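Unit 2: Small places, legal status and where the name comes from

Reading for this unit: the Pludmont packet, pages 11 to 17. Bring it to class, along with the county map.

## Incorporated and unincorporated

An incorporated town has a charter, a boundary set by law, and a local government that can tax and pass ordinances. An unincorporated community has a name and usually a post office or a school, but its roads, policing and zoning are handled by the county.

A census-designated place (CDP) is a statistical area. The Census Bureau draws the line so that a settled place without its own government can be counted. The line has no legal force and may move between one census and the next. Older population figures for a CDP should be checked against the boundary used that year.

## Case: Pludmont

Pludmont is an unincorporated coastal community of 800 people. It began as a landing for lumber schooners at the mouth of Guillot Creek. The first store, the cannery and the boarding house all stood on the north bank, above the high tide line. The wagon road came later and met the coast on the south side, so the post office moved across the creek and most of the houses followed.

The cannery closed when the salmon runs fell off. Dairy farming carried on in the lower valley, and summer cabins went up along the beach. Today the largest employers are the school district, the Gastix cold storage plant and the motels.

## Place names

Guillot Creek appears as "Gillott" on the first survey sheet and "Guilo" on a land claim. The present spelling was settled when the post office application was filed. Skistance, the rock offshore, has no agreed origin. The packet gives two accounts and you should be able to state both.

## For next class

- Mark the old landing and the present post office on your map.
- Write one paragraph on why the settlement moved south.
- Find one other CDP in the county and note who maintains its roads.

Maps are due at the start of class. Use pencil for the boundary line and ink for everything else.
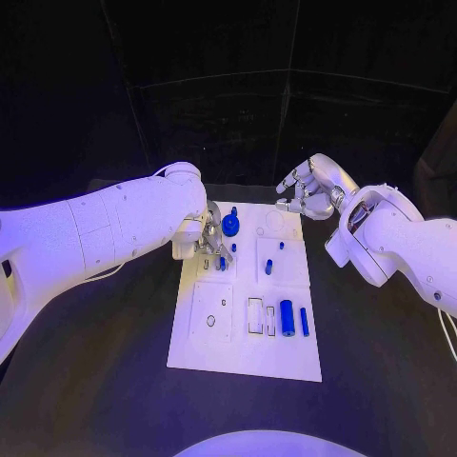
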